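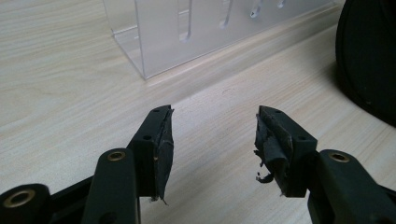 Learning to write letters again at my age

18th September

My handwriting used to be fine. I have proof, in the form of a school notebook my mother kept, where a much younger me wrote a full page on the life of the beaver in letters you could read from across the street. Last month I wrote a grocery list and came home with the wrong things, having bought "soap" where I had clearly put "soup."

So I have taken up letters. Real ones, with a stamp. The first went to Trinidad Barroso, who shared an apartment with me for two years and still owes me a colander. I set a goal of 1000 words, got to 28, and went to see what was in the fridge. What do people put in letters? Everything that had happened to me lately she already knew, and the rest hadn't been interesting the first time.

I finished it over three evenings at the table, which is pale wood and pleasant to write on as long as you put something under the page. If you don't, the pen finds the grain and your sentences come out with a shiver in them. I now use an old road map.

The pen is a Brustum, bought after far too much reading. There is a forum for this kind of thing, and a man there has posted 1208 times about ink. I read a good number of those posts. He is against anything that dries fast, and I am left-handed, so we will never be friends. My first two pages looked like they'd been wiped down with a sleeve, and they had.

Trinidad wrote back in 16 days. Four pages, both sides, beautiful slanting script, the show-off. She has moved to a smaller place, she's fallen out with her dentist, and she spends a whole paragraph on a pear. I've read it more times than I have read any e-mail in my life. No mention of the colander.

Keegan Petrenko got the second letter. He called me up to say thanks, which misses the point a little, and asked if I was ill. I said I was writing to people. He asked again if I was ill. We had a nice talk after that, and he admitted he couldn't make out the middle page and had assumed it was about money.

I've got a third one going now, to my aunt, who will correct it and send it back. I'm hoping to be legible by November, when the holiday cards start and I have to do the envelopes.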